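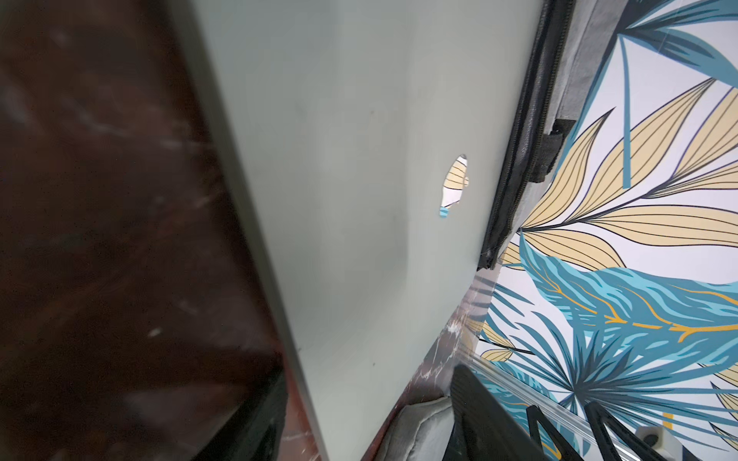 Print this page | E-mail this to a friend

Laptop lending starts at the Joltudthorpe library

July 6, 2020

The Joltudthorpe library will begin lending laptops to cardholders this month. There are 62 machines in the first group. Any adult with a card in good standing can borrow one for three weeks, and a household can have two out at the same time if there are school-age children at the address.

The building itself stays closed to browsing for now, so all pickups and returns go through the side entrance on the parking lot. Call the desk or use the hold form on the library website, and wait for a call back before you come over. Staff will bring the laptop out in a zippered sleeve with its charger. Please check that the charger is there before you drive off. A replacement costs the borrower $84.

Lourenço Correia, who runs the circulation desk, has been working on the plan since early spring. He first asked for a dozen machines, to be used inside the building. When the reading room closed, the request was rewritten as a lending program, and the town approved it along with the rest of the equipment budget.

"The people we used to see every day at the public computers are the ones I think about," Correia said. "Some of them were filling out job applications an hour at a time. I would like them to be able to do that at a kitchen table."

The library counted 1697 sessions on the public computers in the last full quarter before the closing. Most were under an hour. Job searches, benefits forms and e-mail were the reasons people gave most often when they signed in.

The laptops are not all the same. Some were bought new and others came from the Metwally office on Firkance Road, which replaced its staff computers last year and offered the old ones to the town. Nikau Bolger cleaned and reset each of those over several weeks in the workroom. He says the older machines have shorter battery life but run the usual programs without trouble. You may ask for a certain kind when you place a hold, but it could mean a longer wait.

A few things to know before you borrow:

Each laptop has a web browser, a word processor and a video calling program already installed. You can add other programs, but they will be erased when the machine comes back.

Save your work somewhere else. Everything on the laptop is wiped on return, and staff can't get files back afterward. If you don't have a flash drive, the desk sells them at cost.

Do not use household cleaners on the screen or the lid. A soft cloth slightly damp with water is enough. Bolger would also ask that nobody put stickers on the cases — he spent a good part of May with a plastic scraper.

Returned laptops are set aside for three days before anyone handles them, then wiped down, charged and lent again. They must be handed to a staff member at the side entrance during pickup hours. Do not put them in the book drop. The drop is a long fall onto a concrete floor, and a laptop will not survive it.

Late fees on books and movies are still suspended. Laptops are different. There is a fee of $5 a day, and a machine that is more than two weeks overdue will be locked remotely and billed as lost.

For people who have a laptop but no service at home, the library's wireless signal is left on around the clock and reaches most of the parking lot. The strongest spot is along the fence on the Edon side. No password is needed.

Bolger will also take calls from borrowers who get stuck. He can help with connecting to wireless, setting up an e-mail account or joining a video call. Leave a message at extension 302 with your name and number and he will call back, usually the same afternoon. He can't help with tax questions or with repairs to your own computer.

Holds are filled in the order they come in. If the first group of laptops is all checked out, your name goes on the list and you will get a call when one is ready. You then have two days to pick it up before it goes to the next person.

Curbside book pickup continues on the same hours as before, and the summer reading sheets for children are in the box by the side entrance.

Print this page | E-mail this to a friend

Get this newsletter in your inbox. Enter your e-mail address to subscribe. You can unsubscribe at any time.

This site uses cookies. By continuing to use this site you agree to our use of cookies.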